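Stetmont Conversion, progress report to the lender
December 2022

Floors one through three are finished, and people are living in them. Floor four has walls, a ceiling and a long list. We have 10 units under lease and 4 reserved, which is two better than the plan you approved in May and three worse than the one I described at lunch.

The two-bedroom corner unit went first at $1625 a month, to a couple who never asked about the view. The studios over the loading dock are slower. We have stopped calling them "lively" in the listings and started including the parking space, and inquiries have picked up.

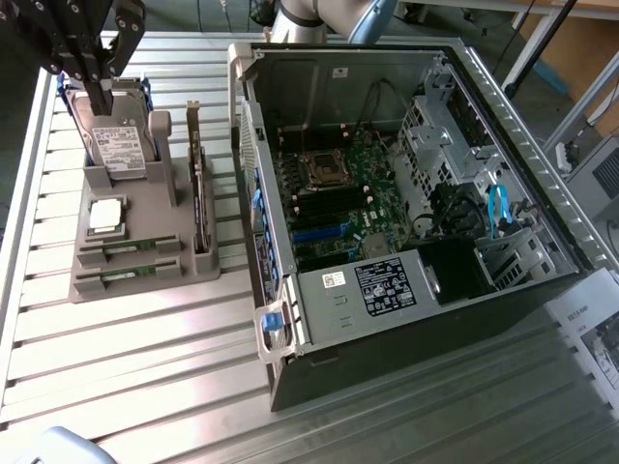

Hard drive, processor and memory modules in their tray.

Horari took over the leasing calendar this fall. Showings no longer overlap, though it did book one for a unit that still had no door. The missing doors have arrived from Oddsson, all of them hinged on the left. Half are going back. Oddsson is paying the freight, after some correspondence I will spare you.

The elevator passed inspection on the second try. The first try ended over the wording of a sign. Heating on the north side is balanced, and the hallway carpet is down on two floors. The third has the carpet intended for the fourth, and we have decided we like it there.

On money: we have drawn to the end of stage three and are $121 under budget, a sum I mention mainly for the pleasure of typing it. The contingency is another story. Most of it went into the roof drains, as Odico warned in their survey, and I would like to
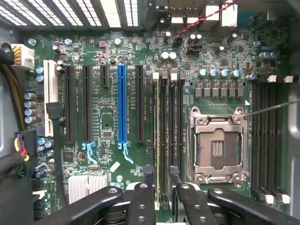

move what remains to the fourth-floor kitchens before the roof hears about it. The revised schedule is attached as the last sheet. It needs your signature in two places – the second one is on the back, where everyone misses it.

Still open: the street-level retail space, the mailboxes (ordered, allegedly) and the water meter the city says we already have.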